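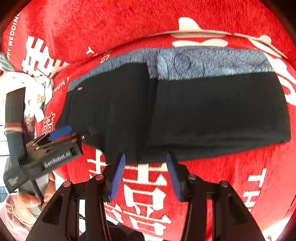

Illia Kravets writes in to say that folding shorts is a waste of a life, that he has kept his in a heap since he left school, and that the heap has never once let him down. I have read his message several times and I admire it. I also own a drawer that wouldn't shut for most of February, so I am going to carry on regardless.

Shorts are awkward things to fold. A T-shirt has the decency to be nearly square. Shorts are two short tubes joined to a piece of elastic, and the elastic has its own ideas about how wide it wants to be. Leave the waistband to its own devices and whatever you do further down will spring open by teatime.

Folding on the bed

A blanket is fine to work on, and kinder to the knees than the floor. A thick plush one does grip the cloth, so lift and lay the shorts down again if you want to move them. Dragging only adds creases. It also adds fluff. Black cloth collects every pale speck in the house, and a quick going-over with a lint roller is best done before folding, when you can still get at everything.

Waistband first

Lay the shorts out flat with the front facing up. Take hold of the waistband at both ends and pull it gently until the gathers open out, then let it settle. It won't go completely flat. Mine never do, and the soft knitted ones are the worst of the lot. Smooth downwards from the band to the hems with the side of your hand, and tug each hem straight at the corners. 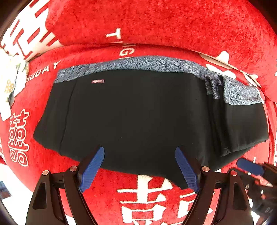
Black shorts with a blue-grey waistband, pleats still to be smoothed out.

Now fold one leg across on top of the other. Line up the hems and let the waistband be slightly out if something has to be. If a bit of the crotch seam sticks out in a point, tuck it in so you have a straight side. Then bring the hems up towards the waist, stopping a finger's width short, and fold once more if your drawer is shallow.

For a tighter parcel, roll from the hems and finish with the waistband on the outside. Yaryna Hutsuliak swears by this for suitcases, and she once got 5 pairs into a space I had set aside for a sponge bag. I find rolled shorts look like sausages and I can't tell which is which, but that may be a matter of character.

Drawers and dividers

Stand the folded ones on end, waistband up, so you can see the colours. Any small box will hold them in place. I bought a Vustby divider and then went back to a shoebox lid, which fits better and doesn't rattle. Leave a gap big enough for your hand – a drawer packed solid will undo all your work the first time you're in a hurry.

Gym shorts with a lining want a shake by the waistband before you start, or the lining bunches up inside one leg and you fold a lump. Swimming shorts go in last, drawstring tucked inside. Illia may use the heap.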